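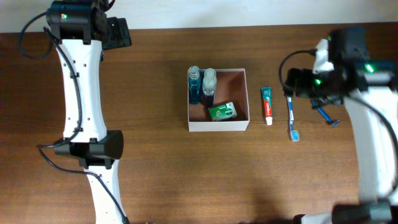 Used cargo van, 2 keys, 1 story - what am I missing?

rmackinnon_hauls
Looking at a used Pirnis long wheelbase for my delivery route. Seller says it was "lightly used by a florist." The rear springs say it was used by a florist who sold gravel. Price is fair, service book is mostly there. I do 30 stops a day, all in town. Talk me out of it.

Quartey_Dave
Can't. I've had mine for years and the only thing that broke was the cup holder. Get the springs done and drive it.

slowlane
You've had yours for years because it lives in your driveway, Dave. Those gearboxes hate town work. Second gear goes first, then your savings.

Quartey_Dave
It goes to the dump and back every month. That's town work.

Finlay Pollock
I ran two of them on a bread route. Slowlane is half right. The gearbox is fine if somebody changed the oil, and it's in the book as optional, so guess how many people did. Ask for the receipt. Also slide the side door 13 times in a row. If it sticks once on the lot it'll stick every morning in the rain.

rmackinnon_hauls
Went back at lunch and did the door thing. Seller asked if I was feeling OK. It stuck on number nine. No receipt for the gearbox oil either, but he did find one for a wreath.

slowlane
Walk away. Look at a Umen. Smaller, ugly, sips fuel.

Finlay Pollock
A Umen with 30 stops' worth of boxes in it? He'd be driving with one on his lap. I'd take the Pirnis with money off for the door and springs. New door rollers took me an evening and most of my vocabulary.

slowlane
We will never agree on this, Finlay.

rmackinnon_hauls
Offered him less, he said he'd think about it. Going to see a Umen at 6 tomorrow anyway so slowlane will stop messaging me.

Quartey_Dave
Check the cup holder.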